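How to Find Out Whether a Machine Can Take Out Your Trash (Starting With One Bottle)

Cundby Home Bench, chore notes, 08/07/2021

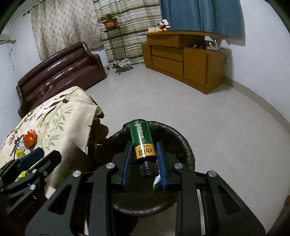 The bottle job: green bottle in the blue pads, lined bin underneath, wrappers still on the bed.

Every year somebody promises me a robot that will clean the house. I own a vacuum that gets stuck under the sofa, so my hopes are modest. If you want to know how far along these things are, skip the dancing videos and give a gripper a bedroom to tidy. You can run this test at home in an afternoon, with a hand-held gripper or with an arm if you have one.

What you need

A two-finger gripper with soft ridged pads. A trash bin with a bag in it. One empty plastic bottle with the cap on. A few candy wrappers, which you'll have to supply by eating the candy. I managed.

Step 1. Place the trash

Scatter the wrappers on a bedspread, ideally one with a busy print. Leaves and blossoms are good. A plain white sheet makes any vision system look like a genius. Put the bin on the floor beside the bed and leave the chair where it normally lives.

Step 2. Do the bottle first

Close the pads on the body of the bottle and lift. Tall pads forgive a lot here, and a tilted bottle is fine as long as it stays put. Carry it over the middle of the bin before you open up. Letting go over the rim counts as a miss, even if it bounces in.

Step 3. Now the wrappers

Wrappers are where the money goes. They weigh nothing, they flatten into the cloth, and they like to ride along in the jaw after you think you've dropped them. Check the jaw after every release. If you pinch up bedspread along with the wrapper, put it all down and start again.

Step 4. Keep score

Write down each try as in, missed or stuck. Don't give half points for effort. My sheet from November ran to 300 tries with the Rorby arm doing the work on its own. Bottles went well. On the last 26 wrappers it got 18 into the bin, and it took roughly as long as I take to do my taxes.

So, can it do the chore yet?

One bottle, known bin, good light: yes, and I'd let it. A whole bedroom with wrappers in the folds: it can help, if you define help loosely and stay in the room. Keep your bin, and keep your knees in shape.

Next time I'll try socks. The Rorby manual has a page on socks, and the page is mostly warnings.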